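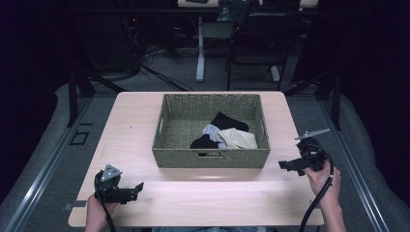 How to run a demo shift on the basket table without wrecking your wrists or your mood

Wrote this quick because three people asked me the same things in May and I kept answering in the corridor. It's for anyone at Skaton moving over from hand sorting to teaching the sorting arm. You know cloths. You don't need to know robots. You hold the two grippers, do the job you already do, and the arm learns from the recordings later.

If you've done it at the Juvberg site, skip to Doing a run. Their table is set higher but the rest is the same.

Before you start

Sleeves up past the wrist. Rings off. Watch off too, it knocks the handle and you get a rattle in the recording.

Cables. One on each gripper. Let them hang down towards you, never across the table. Before every block give each one a gentle tug at the gripper end. If it moves in the socket, stop and tell Botond. Don't tape it. We have had tape.

Check the pads. Open both grippers and look at the inside faces. Bit of dust is fine, they pick it up off the cloths all day. Grease is not. Dry wipe only, no spray.

Basket goes in the middle, a little towards the far side. If it's too near you your elbows end up behind your back and you'll feel it by dinner time.

Cloths in the basket, bunched. Not folded nicely! Everyone from the packing side folds them nicely. The arm needs to see them how they come down the chute, which is in a heap.

Log in on Tarolent, pick your own name, pick the task. If you pick someone else's name the hours go to them. Yes this has happened. Kofi Kpodo had a very good week.

Doing a run

1. Stand square to the table, feet apart. Both grippers up off the wood, either side of the basket.

2. Open the jaws all the way before you go near anything. Half open is the most common fault in the first few days. You catch the rim, the basket turns, run is spoiled.

3. Wait for the beep. Then count one in your head. Then move.

4. Come in low and slow with one gripper. The other one stays back, it's there to steady the basket or take a corner if the cloth hangs.
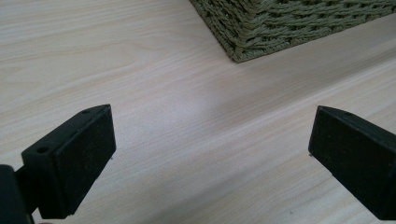

Jaws open, basket still well ahead. Start from this sort of distance.

5. Close on the cloth, not on the basket. The weave is chunky and a pad will grab a strand if you let it. If you feel it catch, open, back off, try again. Leave the mistake in, don't stop the recording. A caught strand and a recovery is worth having. Mariann Gál does the checking and she'd rather have an honest messy run than ten tidy ones that all look alike.

6. Lift straight up. Wait till the cloth stops swinging. Then across.

7. Put down, open, back away before you turn the wrist. If you turn first you drag the cloth with you.

8. Grippers back to where you began. Wait for second beep.

Dark cloths are harder. Two black ones together look like one lump, so take the top one by an edge you can see and not by the middle. Pale ones crumple and slide, go in a bit deeper.

Fifty runs to a block, then you get off the table. Not "one more to round it up". The grippers don't weigh much but you're holding them out in front of you with your thumbs working, and it creeps up on people. Katalin Sárközi did two blocks back to back in her first week and couldn't open a jar.
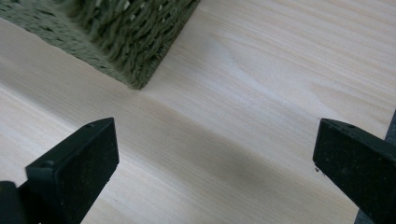

COMMON PROBLEMS

Jaw won't open fully. Usually fluff in the hinge. Put the gripper down, call Botond Deák. Don't force it with your thumb.

Basket keeps creeping round. You're coming in at the corner. Come in along a side, or steady it with the other gripper first.

Beep doesn't come. Tarolent has logged you out. It does this after a break. Log in again, the earlier runs are saved.

Run marked "short". You moved before the beep, or you left before the second one. Doesn't count against you, just do it over.

Run marked "hand in view". Sleeve or fingers got past the front of the gripper. Hold further back on the handle.

Shaky hands after lunch. Less coffee, or swap to the afternoon checking desk for a bit. Ask, it's allowed.

What changes with your job

This is the bit people realy want to know so here it is as far as I have it.

The target is 2000 good runs for the cloth task. We passed 1000 a while back. Once it's done the arm gets a trial on the early part of the line, the heap to basket step and nothing after that. Folding, mending and anything with a zip stays with people. Tichý, who supply the arm, have said they aren't looking at zips.

Table work is paid at line rate plus the skills bit. Get that in writing from Szabolcs Sárközi before your first block, he has the forms. You can say no to table work. Two of the night lot said no and they're still on nights, same as before.

Line speed doesn't go up during the trial. It was asked for and agreed. What happens after the trial isn't agreed yet, and I'm not going to guess at it on a how-to page. Bring it to the shift meeting. The more of us in the room the better, to be fair.

One thing I didn't expect. Doing it slowly you notice what you know. I've sorted for years and could not have told you I pinch the hem first and shake after. Now it's in step whatever of somebody's notes. Mariann reckons the people with longest on the line give the best runs, and there's an argument there for the pay review, so write down what you do and keep a copy yourself.

End of block

Grippers down on their sides, jaws open, cables off the floor where you can. Cloths back in the basket. Log out of Tarolent. Write anything odd in the book, with the time. "Left one sticky, 2 o'clock" is plenty.

Then wrists. Shake them out, roll them both ways, hands flat together and press. Have a proper sit down before you go back to the line.

Changes to this page to me or Kofi. I'll add the towel task when we've got the bigger basket sorted out, teh one we were sent dosn't fit on the table.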